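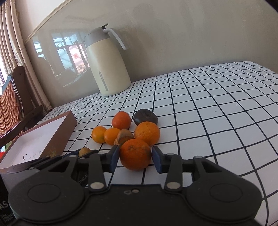 From: Thịnh Văn
To: Fledberg singles list
Date: 10 June 2018
Subject: Re: profiles and first meetings

Hello all,

Thanks for this, it cheered me up no end!

> I joined in May and have rewritten my profile seven times.
> It still reads like a job application. Do people want the
> serious version or the silly one? And do I put my real age?
> I'm 49 and the site keeps nudging me towards the over-50
> pages on Trerketik.
> Vidmar

Real age, please, every time. I put 50 on mine and the replies got friendlier, I think because the people writing had already decided they didn't mind. As for serious or silly, go for whichever one you'd say out loud in a queue. My first profile said I was "easy-going with varied interests" and I had one message in a month. Then I wrote about trying to learn the accordion (badly, with the windows shut) and had 16, several of them from people who wanted to tell me about their own terrible instruments. I'm still in touch with three of them.
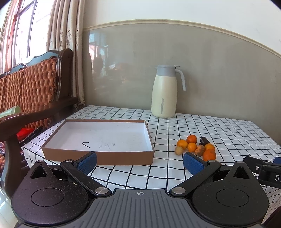 First meetings are where I'd love us to be a bit braver as a group. The Cemov evenings are good fun, but sitting in rows of little tables with a bell going makes everyone talk too fast. I'd much rather have one long table and let people shuffle along it when they feel like it. A checked cloth with a cluster of fruit in the middle, like the one here, would do nicely – it gives you something to pass to the person opposite, and peeling an orange is a great help when you can't think what to say. I'd happily bring the music, though not the accordion.

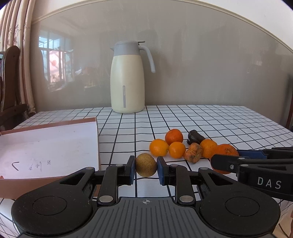 How long should a first meeting last?

An hour is plenty. If you're both enjoying it you can stay for another drink, and if you aren't, you can go home without making up a story about the dog.

Vidmar, do send the new version to the list if you fancy some opinions. I bet it's better than you think! Leave in the bit about the caravan, whatever you do.

Thịnh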